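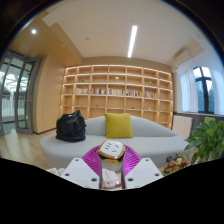 Power sorted for tonight, couch behind it. Album thread coming, mute me now if you need to.

1/ OK so I've been putting this off for years. I'm going to talk about Clisus and why their second record, Tondura, rearranged my whole brain when I was fifteen. It's going to be long and I've got a full pot of tea.

2/ Some background. I grew up in a town with one record shop, and the metal section was half a rack between country and the Christmas stuff. You bought what was there. I had a lot of hair metal I didn't even like, plus one thrash tape I'd worn so thin it sounded like it was playing in next door's garage.

3/ My older brother came home from uni that July with a dubbed cassette, no case, just CLISUS in green biro on one side. He chucked it at me and said "you won't get it". Mate. I got it.

4/ The first thing you hear on Tondura is nearly a minute of one bass note. That's it, one note, getting dirtier and dirtier. I thought the tape was stuffed. I had my finger on the eject button when the drums came in, and I reckon I jumped a foot off the bed.

5/ People call it doom, and sure, bits of it are slow. But then you get to Leclerc, track four, and it's basically a hardcore song with a funeral in the middle?? I've never heard another band change gears like that without it sounding like two songs glued together.

6/ Leclerc is also the riff I learnt guitar for. I didn't own a guitar. I borrowed one from the school music room with 3 strings on it and played the riff on the bottom two, for weeks, through a tiny practice amp in the laundry because Mum had banned it everywhere else.

7/ I still play it wrong, by the way. There's a little pull-off at the end of the second bar that I've never been able to hear properly on any copy I own. If anybody's got a decent tab please, I am begging.

8/ Saw them live exactly once, at the Zemport. If you never went, the Zemport was a low brick room behind a tyre place and it held 300 people if they all breathed in. Sticky carpet, pole right in front of the stage, colour of the walls best left alone.

9/ I was sixteen and the show was meant to be 18+. I wore my brother's work jacket and tried to look tired. The bloke on the door looked at me for a long time and then stamped my hand. I didn't wash that stamp off until it went on its own.

10/ They opened with the bass note. Same thing as the record, except live it goes through the floor and up your shins, and it went for ages, way past a minute. You could feel the whole room leaning. Somebody near me started laughing, in a good way, kind of hysterical.

11/ Favourite bit of the night: the singer's mic died halfway through Leclerc and he just kept yelling without it. Couldn't hear a word. Everyone else sang it for him, and I realised all these people had been alone in their bedrooms with the same record. I'd thought it was only me and my brother!

12/ My ears rang for 2 days. Wear earplugs, kids. I'm serious, I have the tinnitus to prove it and it sings in E flat.

13/ They split up not long after. No farewell tour, no statement, the third album got halfway done and vanished. I've heard a rough mix of one song off it, and it was very pretty, with a piano. I don't know how I feel about the piano.

14/ Now the nerdy part. The original vinyl was hand-numbered and I've been after one forever. Last month one finally turned up in a box of polka LPs at a market. Number 1036. Water stain on the back cover, and a price I'm not going to repeat in case my partner reads this.

15/ Got it home and the vinyl mix is different! The drums sit further back and there's a breath before the last chorus of track six that's been chopped off every version I've ever heard. Half my life with this album and there was a whole breath missing.

16/ Rang my brother and held the phone up to the speaker. He listened to all of side A and then said "yeah, it's alright". Which from him is a standing ovation.

17/ If you're new to them, start with track four, then go back and do the whole thing front to back, in the dark if you can manage it. Skip the live bootleg with the orange cover, it sounds like it was recorded inside an esky.

18/ Replies are open for your own "heard it once and that was me done" albums. I want the embarrassing ones too. Flipping to side B now, back when it's finished.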